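Home Forums Routes Events Gear Classifieds Log in

Tulenberg winter loop: who's riding, and which way round?

mpugh_rides
Okay, I'm putting this up early because I'm already too excited to sit still. The club's winter loop goes on Sunday, 6th January, rolling out from the old station at Tulenberg. Same 78 miles as last time, except I'd love to run it counterclockwise so we hit the Prusik climb with fresh legs. I rode it that way last week with Bernice and the drop down the back side to the lake is SO good. Long sweepers, new pavement, hardly a car the whole way.

Sign up in this thread please. So far it's me, Bernice Agbeko and Zulmira Garcia. 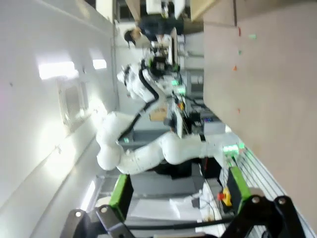 3 min read

lanying_c
In! But I have to argue for clockwise. The north side of Prusik doesn't get any sun in January, and if there's ice anywhere it'll be on those sweepers you like so much. I'd much sooner climb that side than come down it at speed. Also, clockwise puts the Mwakyusa bakery at mile 60, exactly when I want a bun.

mpugh_rides
The bakery is on the route both ways!

lanying_c
At mile 18, your way. Who stops at mile 18?

z_garcia
I do. I stop at mile 18 every time.

tirelever
First winter on a road bike here, can I come? What's the pace like? I've done 60 miles once, in September, and was pretty cooked by the end. Running 28s with fenders.

bernice_a
Please come! We regroup at the top of Prusik and again at the Platar bridge, so you won't be riding alone. If you're fading at Platar there's a flat way home along the canal that saves you 20 miles. 28s are perfect. Bring more food than you think you need and a second pair of gloves, the dry pair at the top feels like a present.

Mali, I loved the descent last week, but Lanying has a point about the ice. We had a warm day.

gruppo_hoarder
Counterclockwise or I'm staying home. Prusik after 50 miles in winter kit is no fun, I did it last year and walked the last ramp. It was above freezing every day this week. You people worry too much.

lanying_c
It only has to be below freezing in one corner.

mwajuma_l
Mwajuma Lyimo here, I'll be on the front group if my knee behaves. Could we decide Saturday night when the forecast is in? Start and finish are the same either way, so it makes no difference to anybody driving over. My vote is counterclockwise if it stays over 38 overnight, clockwise if it doesn't.

mpugh_rides
I can live with that. Lanying?

lanying_c
Fine, but I'm checking the forecast for the summit, not for town.

tirelever
Count me in then! Are lights needed?

bernice_a
Rear one on all day, yes. Front one too if you take the canal, the underpass is dark.

z_garcia
Does the bakery still take cash only?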